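Tabletop Robot Cell: Pre-Session Safety Checklist, With Comments

Used at the Florness workshop, benches A and B. Filled in 16 January 2018 by Reshma Jacobs. Revision due in March.

I was asked to go through the old checklist and say what I think of each line. Some of it is good. A fair amount looks like it was copied from a form for a much bigger machine and signed ever since without much reading. My comments follow each item.

1. Emergency stop within reach of the operator's chair.
Result: pass.
Comment: It was within reach of my arm. I'd like to see the same test done by the shortest person on the rota, seated, with the other hand holding something. "Within reach" is not a measurement.

2. Emergency stop pressed and released before the first run.
Result: pass on A, not done on B.
Comment: The log for bench B has 99 sessions in it and the same tick in the same pen for every one. I don't believe it. If the stop is tested, write the time next to the tick.

3. Speed limit set for shared work.
Result: pass.
Comment: The Padau controller shows up to 256 mm per second for this mode. It shows the same figure whether the limit is being applied or only requested, and I could find nobody who knew which. Ask the supplier and get it in writing.

4. Arm cables secured, with slack for full travel.
Result: comment only.
Comment: The form wants a yes or a no. Slack that is fine at the home position can snag at the far corner. Run the arm slowly to all corners of its reach and watch the cable the whole way. I did this on A and was happy. I did not have time on B, so B gets a blank and not a tick.

5. Work surface holds only the items for the task.
Result: pass, reluctantly.
Comment: For kitchenware sessions this means the bowls and containers on the task sheet and nothing else. Mugs, phones and screwdrivers go on the side shelf. The form says "surface reasonably clear," and I have never met anyone who thought their own bench was unreasonable.
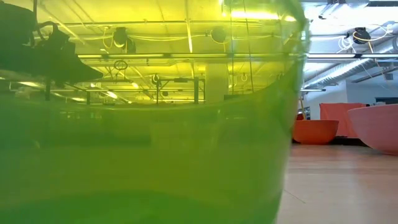
6. See-through and shiny items noted on the task sheet.
Result: fail.
Comment: There is no box for it. Clear and glossy plastic can give a depth sensor a bad reading, and the arm then closes too early or pushes down on something it thinks is lower. Whoever sets up the session should write these items down and run the first pick at the slowest setting — with a hand on the stop.

7. Breakable items excluded.
Result: pass.
Comment: Fine as written. One of the few lines I would leave alone.

8. Grip force checked against the softest item.
Result: fail.
Comment: The value in use was 12 newtons, carried over from a box-handling job. Thin plastic may put up with that, but we had no record of anyone checking. Try it by hand-guiding the gripper before the session starts.

9. Overhead fixtures and hanging cables clear of the arm's reach.
Result: not assessed.
Comment: The form says "visual check." From the floor that tells you very little. It needs a tape measure with the arm at full height, and the number belongs on the form.

10. Floor marking visible.
Result: pass.
Comment: The tape is there. Whether people stop at it is another matter, and the form doesn't ask.

11. Operator has read the risk assessment.
Result: pass on paper.
Comment: The Mthembu assessment runs to 116 pages. I read it over two evenings and came away with four that matter to a person sitting at the bench. Print those and keep them by the stop button.

Open actions: items 2, 4, 6, 8 and 9. Bench B stays off until 2 and 4 are done. Bench A may run at the slowest setting after the grip check.

Comments (3)

Nandi Venter
Agree on item 2. We moved to writing times at Drukside and the ticks got a lot more honest within a month. Would you make the tester initial it too?

Reshma Jacobs
Yes, initials and time. I'll add it to the March revision.

benchhand
Item 9, do you measure with the gripper open or closed? Ours is longer closed, and the old form never said.

Related items
Bench log template, with time column
Hand-guiding: what to check before you touch the arm
Why our floor tape keeps moving
Task sheets for kitchenware sessions

Contact the workshop desk | © 2018 Florness | Back to top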